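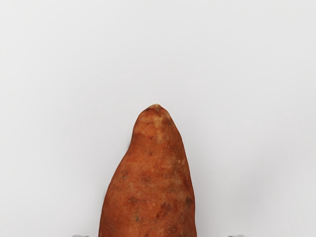 Sison Growers' Project – Second Progress Report
Prepared for the Nestau Fund by Oona Valtonen, project coordinator

This report covers the work from planting until the end of September. The budget table was sent separately and I do not repeat it, except where a change needs your approval.

1. Where we are now

The project supports small farms in the Sison valley to grow sweet potato as a second crop, and to store it well enough that it can be sold in winter. At the time of the first report we had agreements with farms but almost nothing in the ground. Now 118 households have planted, and the early plots are being harvested. The late plots on the north side will need several more weeks, and Harsh Rajput, our field officer, does not want to hurry them.

The planting itself was later than in our plan. The cuttings came from the nursery at Katari, and the first delivery was of poor quality. Many had dried on the road. Kyung-hwa Yook refused part of the delivery and the nursery replaced it without cost, but we lost good planting days, and in the heavy soil near the river this can be seen in the size of the roots. Farmers there are disappointed and I think they have the right to be.

2. Training

We held four training days, as promised. The first two were about ridges and planting, the third about weeds and vine lifting, and the fourth about harvest and curing. The last one was the best attended. People wanted mostly to know how to dig without cutting the skin, and how long the roots must stay in a warm place before they go to the store. Pushpa Dixit led this day and also wrote the instruction sheet, which is now in its second version. In the first version the part about humidity was too technical and several farmers told us so.

We had planned to translate the sheet into a second local language. This is not done yet. The translator we had chosen took other work, and a new one starts next month.

3. Storage

This is the part with most delay. The plan was to have all the village stores ready before the harvest. Four stores are finished and in use. The one at the crossroads still has no door and no vents, and the roof was repaired only last week. Until it is ready, the farms from that side bring their crop to the nearest finished store, and the project pays for the transport. It is not a large cost but it was not in the budget. I ask for permission to take it from the line "Printing and materials", where we have spent less than planned.

In the finished stores the temperature is read each morning and evening and written in a notebook. On two nights it fell lower than we like. Iestyn Craddock, who built the stores, has added straw on the inside of the north walls and will check whether this is enough before the real cold comes.

4. Sales

We have a signed agreement with Skolska, the company which cooks for the schools in the district. They will take 1000 kilos as a trial – washed, sorted by size and delivered on Tuesday mornings. The price is a little lower than at the market, but payment comes within the month and the farmers who sat at the meeting preferred this.

Sorting is more work than we expected. Skolska wants roots of medium size and regular shape, because their peeling is done partly by machine. The crooked and very large ones must go somewhere else. For the moment they are sold at the Saturday market or kept by the families. Some women from the upper village have asked if we could help them to buy a dryer and make flour. I told them I would mention it in this report, and that I could not promise anything.

5. Problems

Weevils were found in three plots, all close to each other. The infected roots were buried deep and the farmers will plant beans there next season. We have not seen weevils in the stores.

The project car was in the garage for most of August. Harsh made his visits by bus and on foot, so the farms far from the road were visited less often than the plan says. The missing visits are listed in the annex.

6. Next steps

Before the next report we will finish the last store, complete the late harvest and make the first deliveries to Skolska. We will also select roots to keep for our own cuttings, so that we depend less on Katari in spring. Pushpa has found a small glasshouse for this, and the rent is under discussion.

I would be thankful for your answer about the transport cost before the end of October.

Oona Valtonen

Contact the Sison project office | © Sison Growers' Project | Back to top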